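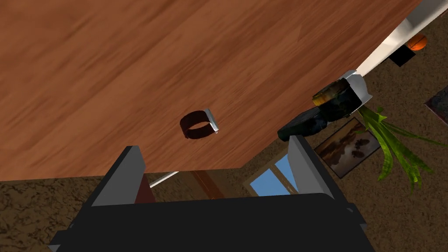
I have worked in the returns room at Nelside for long enough to have seen three lots of scanners, two lots of managers and one very expensive conveyor that now holds up the Christmas boxes. So when they told us at the Monday meeting that picking and sorting would be "partly automated" by June, I wrote it on the back of my hand and went to put the kettle on. Since then we have been shown a lot of simulation. The supplier's people are fond of it. There is a wooden table with one small brown band on it, standing up nicely on its end with a pale clasp-like strip down the side, and a gripper waiting with its two fingers open. One band! On a clear bit of table! I would like to work in that returns room. Mine has bands in with chargers in with somebody's half-used hand cream, all in one torn bag with the label on the inside.

Pejman Mousavi, who runs our shift and is a fair man, says I should give it a chance. He went over to the Skendville site to see theirs and came back fairly pleased. He said it doesn't get bored, which I grant. He also said two people stand beside it for most of the day putting things where it can reach them. I asked what those two did before. They were sorters. I asked if they were paid the same and he said he'd find out, and I'm still waiting.

This is the bit that bothers me, more than the talk of jobs going. I don't think mine is going, at least not this year. I think it is going to be shaved down until what's left is the part the machine can't manage, which means the bags that leak, the knots, the things that arrive stuck to other things. At the moment I get those mixed in with easy ones. An easy one is a rest. You pick up a bracelet, you check the clasp, you put it in the tray, and your shoulders come down a bit. Take all the easy ones away and you have a day made entirely of knots.

We were told the system would be practising on 1000 virtual objects before it gets anywhere near us. Fine. I asked whether any of them would be sticky and the young man from Mazandarani (that's the supplier) wrote it down, very politely. I liked him. I don't suppose he has ever done a January.

Then there's the target. Ours is 50 items an hour and most of us hit it. The slide for the new set-up said 59, and it was not clear to me whose 59 that was. If it's the gripper's, good luck to it. If it's the gripper and me together, and it drops something under the bench, who gets the talking-to? It was the last slide before lunch and people were already standing up.

I'm not against the thing. My wrists are bad and there are afternoons when I would hand over the lot. A colleague at Grarkport says theirs took over the night sort and she sees her children at breakfast now, and I wouldn't argue with that. But she also says they stopped training new starters on the full job, so when it's down for a morning there are only a few people who know how to clear the backlog, and she's one of them, and they ring her at home.

Pejman wants our questions in writing by the end of next week. I've got the one about the pay, the one about the 59, and whether we get a stool.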